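Skirnton House, Season Two: progress report to the Tudeck Fund
April 28, 2025

We're past the halfway mark on the shoot and I'm so happy with where the show is heading. Since the last report we have finished 6 episodes, and 4 of them are locked, mixed and with Clodiser for delivery. The other 2 are waiting on music clearance, mostly for the talent night, where the housemates sang far more chart songs than we had planned for.

The nomination format you helped pay for is working really well. Housemates now nominate in pairs, in the kitchen, with everyone listening, and it has given us the best arguments of either season. The first double eviction went out live without a hitch — the phone and app votes closed on time and the results reached the host before the ad break ended.

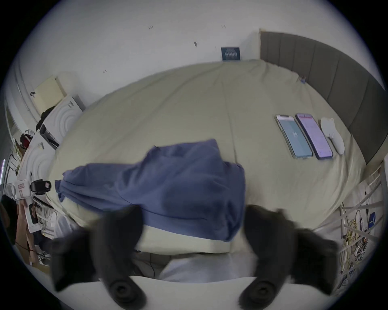 Casting for the late arrivals is done too. We saw some wonderful people at the open call and picked 3, who go in together after the next eviction. They don't know the current standings and have agreed to stay off their phones until then.

On money, we are within budget overall. Night crew overtime ran higher than planned during the opening stretch, and we covered it from the travel line, which we had barely touched. The second payment arrived and has been spent as agreed on the live studio and the voting system.

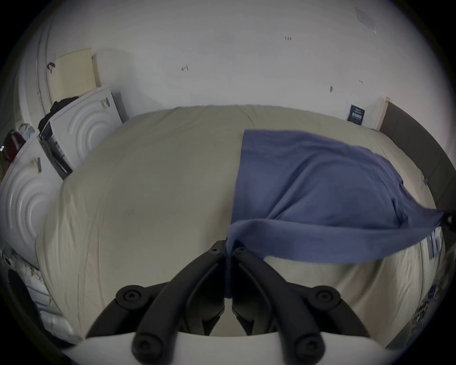

One change we'd like you to approve: moving the finale from the house garden to the Skirnton theater. It gives us room for a proper audience and all the evicted housemates, and the hire cost is close to what we'd pay for a tent and heaters. The theater is holding a date in July for us and needs an answer before we confirm the host's schedule.

Still open are the reunion special and the subtitles for the early episodes. A revised delivery schedule will follow with the next invoice.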